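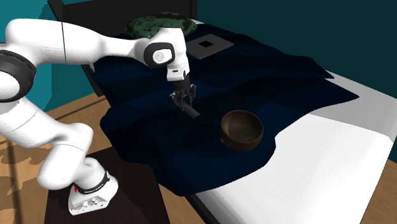
A few rules we use for naming and logging manipulation tasks in simulation. People ask me for these every few months, so I'm putting them in one thread. They come from our team's notes at Fehr and were last revised in April.

1/ Write the task sentence before you build the room. One verb, one object, one place. "Put the stick in the bowl" is fine. "Tidy up the bed" is not a task, because two reviewers will score it two different ways.

2/ Success has to be a check the simulator can run without a person. For an into-the-bowl task we require the object's center of mass inside the rim, the gripper open, and no finger contact. All of that has to hold for 300 consecutive simulation steps.

3/ The hold time is there for a reason. Long thin objects tip back out of shallow bowls. If you score at the moment of release you'll record a success and then watch the thing roll away across the blanket.

4/ Cap the episode. Ours is 800 control steps for a single pick and place. Anything over that is a failure, even if the object is right above the bowl. No extensions, and no hand-edited logs.

5/ Soft surfaces need their own entry in the scene sheet. A blanket on a mattress isn't a tabletop. Write down whether the cloth is simulated or is just a fixed mesh with folds modeled in. Most of ours are fixed. A result on a fixed mesh says nothing about real bedding, and the report must say so.

6/ Collision shapes: check them separately from the visible shapes. The classic error is a bowl whose collision shape is a solid lump. It looks right in every render and nothing can ever go into it. Drop a small sphere in every container before you approve the scene.

7/ Dark on dark. A dark object on navy fabric is allowed, and we want some of those. But tag it low contrast. If all your failures share that tag, you have a perception problem and you should stop tuning the grasp.

8/ Things that aren't part of the task stay put. A pillow or a pad lying nearby is there to be left alone. We log the start and end pose of every loose item, and if a bystander object has moved more than 39 mm, the episode gets marked "disturbed." It can still count as a success. It has to carry the mark.

9/ Mounting. The base goes on a fixed platform and its height is written in the scene sheet. Don't slide the base over to make a reach easier partway through a test series. If you move it, that's a new scene with a new number.

10/ Joint limits and speed limits stay on in simulation, always. I have seen very nice results from Trasudstead setups where someone had turned them off for debugging and forgot. Make it a line in the run header so a reviewer can find it in five seconds.

11/ Reporting. Give the number of episodes, the seeds, and every failure by type: missed grasp, dropped, timed out, wrong place. "87 percent success" alone gets sent back. Of what, from which start positions, with which tags?

12/ Start positions are drawn before testing and saved to a file. You don't get to throw out a start because the stick came up at an awkward angle. Awkward angles are in the file too.

13/ Renders in a report must come from a scored run, with the run number in the caption. No posed renders. Josée Penner got this one added after a review where the figure and the log turned out to be from two different scenes.

14/ Reviewer and builder are different people. On a small team that's annoying. Do it anyway, even if the review is only the sphere drop, the run header, and ten episodes picked from the log.

15/ Someone will ask about Zendel format. Yes, the scene sheet exports to it. The "disturbed" mark doesn't survive the export, so keep the original log next to it.

16/ Still open: how to score an object that ends up leaning on the rim, half in. Right now center of mass decides. The Dendetness people count it as a fail. If you have a written rule that's better, send it to me.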